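Trideo publishes results of gripper comparison for two-arm handling

Saturday, February 13, 2021

Trideo has released the results of a bench comparison of parallel grippers for two-arm handling work, carried out with its engineering partner Ledine. The comparison covered 690 runs and looked at how well each gripper held light plastic containers while they were being lifted, tilted and emptied.

Two gripper designs were put through the same tasks. The Odoi has segmented fingers with cutouts, while the Rullau uses a stiffer, one-piece finger. Both were fitted to the same pair of arms and run on the same controller settings, so that differences in the results could be traced to the gripper.

Pouring was given the largest share of the programme. A bottle that is gripped too firmly loses its shape and sends liquid out in bursts; one that is gripped too lightly turns in the fingers as its weight shifts. Each pour was scored on spillage, on movement of the bottle in the grip and on the final level in the cup.
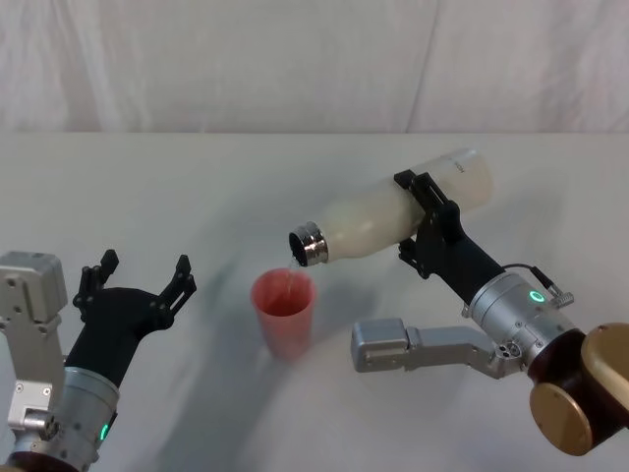

A pouring run in the gripper comparison: the right arm tilts the bottle over a red plastic cup.

The Odoi completed 82 per cent of its pouring runs without spillage, against 60 per cent for the Rullau. The Rullau gave the better result in straight lifting and placing, where its fingers returned to the set position more closely. Neither design was found suitable for glass containers at the speeds used, and Trideo does not recommend either for that purpose at present.

The programme took up over 54 hours of arm time. Ledine was responsible for the scoring method and for checking the force readings between sessions.

A full report, including the controller settings and the scoring sheets, will be made available to customers in March. Trideo will then begin a second comparison dealing with wrist cameras and their placement. Firms wishing to put forward equipment for that work are invited to write to the Trideo press office, which will pass enquiries to the test team.

Notes to editors

Trideo supplies and tests handling equipment for laboratories and light industry. Ledine provides measurement services to equipment makers.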